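The small kitchen corner, after three weekends

I wrote in June that I wanted to make a play kitchen corner before the cold season, and some of you asked how it is going. It is going slowly, but now there is a counter, there is a towel, and there is a strawberry. So I think I can write the next part.

For those who are new on this blog: I like small kitchens. In my first apartment in the Clostier building the whole kitchen was 60 inches wide, and I cooked there for four years without complaining very much. Maybe this is the reason why I enjoy to arrange a play kitchen so seriously. My sister says that I choose a toy fork with more attention than she chooses a sofa, and she is right.

The counter

I began with the top. At first I had a white board, very clean, but everything on it looked like a dentist's office. Then I changed to the butcher-block style, with light and darker strips of wood. I am very happy with this change. The strips have some darker patches between them, in places where I would not expect them, and for me this is the best part of the wood. A surface that is the same everywhere becomes boring after two days.

The clear edge was the part where I made the most mistakes. I wanted a low border so that small things do not roll down to the floor, but I did not want to hide the wood. Acrylic was the answer. I measured the first piece wrong (I measured the outside and cut for the inside, please do not do this) and it had to go in the scrap box. The second one fit well. It is fixed with small screws, and I advise you to make the holes slowly. I went too fast with one hole and heard a crack that I still remember.

For the background I used a panel with printed planks, gray and whitewashed, with knots. A friend told me that printed wood behind wood would look too much. I was a little afraid of this also, but the gray is cool and the counter is warm, so they do not fight. Real planks would be nicer. They would also be heavy, and I live on the third floor.

The things on the counter

I had a whole box of play food and small dishes from the Hakim secondhand shop, and on Monday evening I took everything out and tried it together. It was too much. There were pieces in every color and you could not find any place for your eyes to rest. I put almost all of it back in the box and kept a few things that I really like.
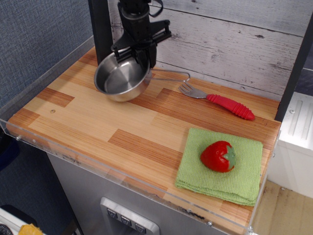

Saucepan, fork, towel and strawberry on the new counter.

The saucepan is small, stainless steel, with a wire handle. I prefer metal over plastic for the dishes in a play kitchen, because the sound is so much better. When you put a spoon in a plastic pot there is nothing, only a small "tok". With steel you get a proper kitchen noise. I know that some parents will not agree with me about this! But I grew up in a house where somebody was always making noise with a pot, and I find it cozy.

The fork has a metal head and a thick red handle with ribs. It is not elegant, I admit it. I had also a thinner one, more like a real fork, and I gave it away after a short time. A thick handle is easier for a small hand, and also for me when I have to pick it up from under the shelf.

The green towel was my biggest question. In the shop I had two greens in my hands, a dark one like pine trees and a light one, almost lime. I stood there so long that the lady asked if I needed help. I took the light one and I do not regret it. Folded in layers it makes a soft place on the counter, and it has a nice texture too. I fold it in the same way my grandmother folded the dish towels, first the long side, then the short side, and then again.

And the strawberry. I put it on the towel only to have it out of my way, and then I left it there. Red on light green looks so fresh. Now the strawberry and the fork handle are the red things of the counter, and they are not near each other, so it feels balanced without looking planned. I am a little proud of this, even if it was an accident.

What I paid and what I would change

The towel was $4 and the box of play food with dishes was $17, which I find fair for so many pieces. The wood and the acrylic I do not count here, as they were partly left from other projects.

If I started again, I would order the acrylic already cut. I wanted to do it by myself and I learned something, but I lost a whole Saturday for it. I would also test the background panel in the evening light before I fix it. During the day it is a calm gray, and at night with my lamp from Clulard it becomes a bit yellow. I got used to it, but in the first evening I was disappointed.

One more small advice, about cleaning: on the steel I use only a soft cloth with a bit of dish soap, and then I dry it immediately. Fingerprints come back in five minutes, so please do not look for perfection. For the acrylic I never use paper towels, they leave fine scratches - I ruined a picture holder this way some years ago.

Next I want to find a small cutting board, maybe round, and something yellow for the play food. I am thinking about a lemon, but the one I had in the box was so pale that it looked like an egg. If you know a shop with nice play lemons, please write it in the comments. I read all of them, even when I need a long time to answer.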